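Firville Shared Workshop, Robot Group
Minutes of the meeting held on 25 March 2019

Chair: Jericho Agbayani
Minutes: Jarmila Zeman
Apologies were received from Dvořáček.

1. Minutes of the last meeting
Accepted with one correction. Under item 4 the length of the rail was written as 20 cm. The correct length is 90 cm. I am sorry for this mistake.

2. Sosusis, state of the arm
Jericho has mounted the shoulder and the elbow on the base plate. The shoulder turns freely. The elbow still makes a noise when it goes down, and we listened to it together. Two opinions were given: the belt is too tight, or the bearing is not sitting straight. Jericho will first loosen the belt by one tooth and report. The base plate needs two more holes for the clamps, and they must be drilled before the cables are put inside.

The power supply bought from Gerkia came with the wrong plug. It was agreed to change the plug and not send the supply back, as the postage would cost almost the same.

3. Folding of clothes
We discussed in which order Sosusis should take hold of a garment. We continue to work by hand with the grippers first and write down each grip, and only after this the movement will be programmed. Jarmila proposed to begin always with a sleeve. Jericho prefers to begin with the bottom hem, which gives the arm a shorter way to travel. No vote was taken. Both orders will be written down in the notebook.
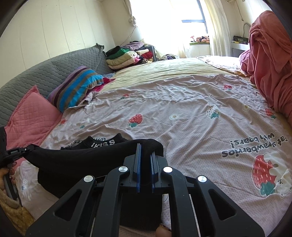
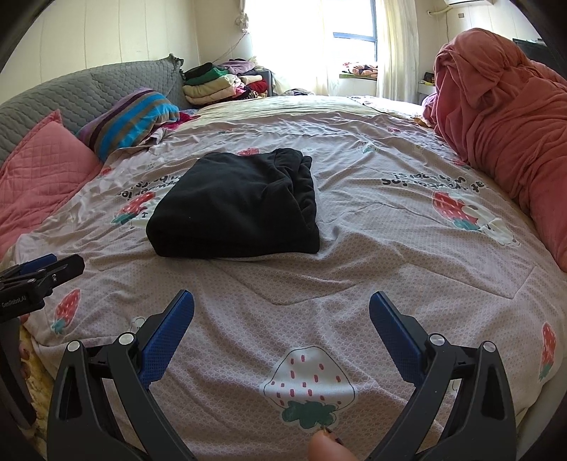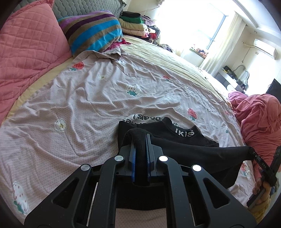

Black garment on the bed, with the hand-held grippers. In the second picture it is folded into a bundle.

Minutes no. 28, page 2

3. Folding of clothes (continued)
It was noted that a soft bed is more difficult than a table, because the jaws can take the sheet together with the garment. Jericho asked if we should change to a table for the rest of the work. Jarmila answered that people in their homes do fold on the bed, and Sosusis should be able to do the same. Agreed: we stay with the bed until the end of March, then we compare with the table.

A thick fold and a single layer need different opening of the jaws. For the arm we will have two settings only, wide and narrow. A third setting was discussed but it makes the program longer and we are not sure it is useful.

The pads on the jaws of Sosusis are not yet chosen. Jericho will bring samples of rubber in two thicknesses, and Jarmila will bring a sweatshirt, a towel and one thin blouse to try them on.

4. Money
We have 90 in the box. The bearing, if we need it, costs 28 with delivery. The purchase is approved in advance, so that Jericho does not have to wait for the next meeting.

5. Other matters
The good hex keys are again missing from the drawer. Please look in your bags.
The soldering corner must be left clean in the evening, also the small pieces of wire on the floor.
Dvořáček asks by letter if he may keep the oscilloscope for two more weeks. Agreed.

6. Tasks
Jericho: belt, plug, holes in the base plate, rubber samples.
Jarmila: notebook with both orders of grips, clothes for the pad test.
Dvořáček: to send the drawing of the wrist, which was promised in the last meeting.

The date of the next meeting will be written on the board beside the door.

Written by J. Zeman, read and approved by J. Agbayani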